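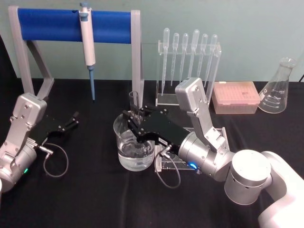 Chutima Rungrueang wrote back before eight to say that the reading room could not close for the whole of October, whatever the plan said, and that the Zollcombe families would be the first to complain. She asked that the local history shelves stay open at least in the afternoons. I have entered her remarks here in full because the plan was mine and the objection is a fair one.

Wednesday. The library opened at the usual hour. The entry hall was damp again near the coat hooks, and the mat was changed twice before noon.

The main business of the day was the transfer of the Kullutlow parish papers to the upper store. The collection stands at 535 boxes, according to the register, and the register was last corrected before my appointment. The lower store has been judged unsuitable for paper after the spring readings. The Muvico shelving was delivered on time and put up along the north wall. One upright had been drilled on the wrong side and will be exchanged. The remaining bays are level and may be loaded from tomorrow.

Boxes are to go up in register order, beginning with the vestry minutes and the school rolls. The maps will follow last. I had intended to move the maps first, but the large drawers cannot pass the turn of the stairs with their handles on, and the handles are held by old screws that should not be forced. The joiner has been asked to look at them.

In the afternoon I replied to Chutima. I proposed that the reading room remain open from one o'clock until five, that carrying be confined to the mornings, and that requests for parish papers be received a day ahead. She accepted the first two points. On the third she observed that many readers travel in by the early bus without writing beforehand, and she asked that a small set of the most requested volumes be kept at the desk. This was agreed. The set will consist of the baptism indexes, the tithe book and the two volumes of Rahman's survey of the farms. The second volume of Rahman has a loose spine and is to be used on the cushion only.

The allowance for the move is $3,000, of which the shelving has taken the larger part. New boxes were not provided for in this sum. A number of the old ones have softened at the corners, and the lids of the overseers' accounts no longer meet. I have written to the county office to ask whether acid-free boxes may be charged to next year's supplies. I do not expect a reply this week.

An inquiry was received by telephone concerning a mill lease at Zollcombe. The caller believed it to be among the vestry papers. It was found instead inside a folder of drainage receipts, where it appears to have been placed by mistake many years ago. It has been given its own number and a note has been added to the register under both headings. The caller will attend on the first open afternoon.

The upper store was measured for temperature at three intervals during the day. The last reading was 22 degrees Celsius, which is higher than I would wish for the season. The radiator beneath the window was found to be turned on although the valve was marked closed. It has now been shut at the pipe. Further readings will be taken at opening and at closing until the end of the month.

A notice of the new hours was typed for the front door and a second copy was sent to the bus station. The first version gave the closing time as four and had to be withdrawn.

Received today: one packet of index cards, two balls of cotton tape, and a gift of parish magazines from a private house, not yet sorted. The magazines smell of smoke and will be kept apart in the porch cupboard until they have been aired.

Locked up at a quarter past six. The key to the map drawers is in the desk, left side.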